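4.2 Greifervergleich am zweiarmigen Aufbau

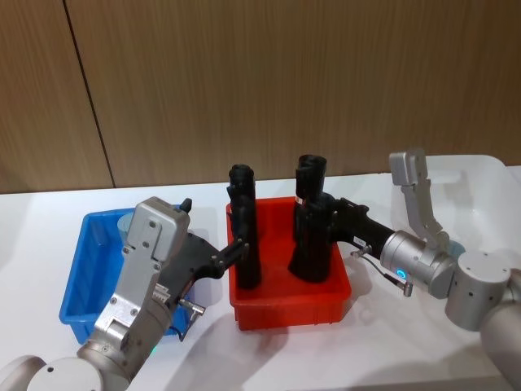 Die Herstellerangaben zur Wiederholgenauigkeit wurden für die Auswahl der Greifer nicht übernommen. Sie beziehen sich auf unbelastete Bewegungen und sagen wenig darüber aus, wie sich ein Werkzeug verhält, sobald es zwischen zwei Behälterwänden ansetzen muss. Verglichen wurden deshalb der Greifer Osex und die ältere Ausführung Flirnton, beide unter der Steuerung Besivside und mit unveränderter Kameraposition. Je Greifer wurden 200 Zugriffe auf Teile in einem offenen Kunststoffbehälter ausgewertet.

Abb. 6: Versuchsaufbau mit zwei silberfarbenen Armen. Die schwarzen Werkzeuge sind auf die beiden aufrecht stehenden Objekte im roten Behälter gerichtet.

Der von Munasinghe beschriebene Vorteil schmaler Greiferfinger ließ sich nur teilweise nachvollziehen. Bei freistehenden Teilen war kein Unterschied erkennbar, der über die Streuung zwischen den Versuchstagen hinausging. Erst bei Wandabständen unter 10 mm schnitt Osex besser ab, allerdings mit einer Taktzeit, die um rund 2 s höher lag. Ob dies dem Greifer oder der vorsichtigeren Bahnplanung zuzuschreiben ist, bleibt offen. G. Piras wies bei der Durchsicht der Protokolle zudem darauf hin, dass die Kalibrierung im April nur für einen der beiden Arme wiederholt worden war.

Eine Rangfolge der Greifer leiten wir aus diesen Daten nicht ab. Für die Versuche in Abschnitt 4.3 wurde Osex beibehalten, vor allem aus Gründen der Verfügbarkeit.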